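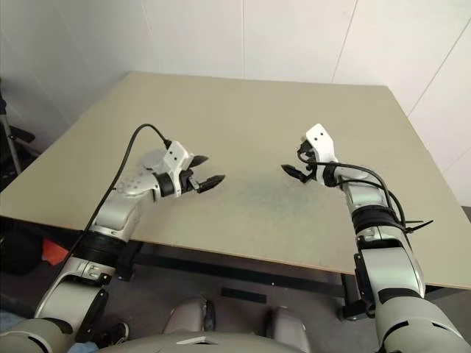
# Gusel springs in August, worth the drive?

**mudboots_kv**

Hi all! My sister and I have a cabin booked in Lundach for four nights and I keep going back and forth on the Gusel springs. It's 26 miles each way and the last bit is gravel (we're in a little hatchback, not a truck). Has anyone done it in summer? I'm a bit worried about sitting in hot water when it's already hot out, but the photos on the Lundach visitor board got me pretty excited.

Kirsten Vestergaard

**ridgeline515**

Go! We went last August and had the upper pool to ourselves until nine in the morning. Gravel was fine in my wife's sedan, just take it slow past the cattle guard. Bring water shoes, the bottom is slimy.

**Bzeman**

I'd skip it, sorry. The upper pool runs way too warm for summer and the lower one was full of algae when I went. For my money Prerside is the better soak. It's $20 to get in, you get a locker and a real shower, and the road is paved the whole way.

Branislav Zeman

**ridgeline515**

> full of algae

When was that though? They cleared out the lower pool in spring and it looked good to me. And Prerside is a swimming pool with a mountain behind it. Nice, but I can get chlorine at home.

**Bzeman**

Two summers ago, so fair enough, maybe it's better now. Prerside isn't chlorinated in the small pools, only the big one. I asked at the desk.

**ticona_trails**

Can I throw in a third one? Ticona has a walk-in spring, over a mile from the lot and mostly shade. It holds maybe four people and it's cooler than either of those, so good for a hot day. No toilets, no cell signal, and you pack everything out. We did it at 6 a.m. with a thermos of coffee and I still talk about it.

**mudboots_kv**

Ooh, I hadn't even heard of Ticona! Is the trail okay for bad knees? My sister had surgery on hers.

**ticona_trails**

There are 21 log steps near the end and a couple of them are tall. Poles would help. If she's iffy on stairs I'd go with Prerside.

**mudboots_kv**

Okay, Prerside with her and then I'll sneak off to Ticona by myself one morning. Gusel can wait for October. Thanks everybody!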